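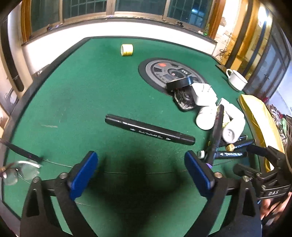

Handheld gripper, part two: pads and linkage

Since the last post I've rebuilt the fingers twice. The first pair flexed sideways as soon as they closed on anything heavier than a pencil, so I went back to a linkage with a triangular cutout and two screws a side. It's stiffer and it prints in less time.

The blue pads are a softer material than the old ones. I glued the first set and they peeled at the corners, so these slide on from the tip and can be swapped without taking the finger apart.

Fat art markers are my main test piece at the moment. The barrel is glossy and round, and if the pads don't meet it squarely it rolls away across the table. I did 30 tries with the old pads and wrote down every miss. Most of them came from closing too fast - my fault as much as the gripper's.

Ebuka Bako suggested opening the fingers wider before coming down, and I now do that every time. He also thinks the pads should be angled a little more. I've drawn a version with 2 degrees added and will print it when the new filament comes.

The pair weighs 269 grams with the handle, which gets tiring after an hour. Imke Wunderlich has a lighter handle design called Troker that I'd like to copy, though her bolt holes don't line up with mine.

Still to do:
Shorten the trigger cable
Find longer screws for the right finger
Print the new pads and repeat the marker test

I'll put the drawings up in September once the holes are sorted out.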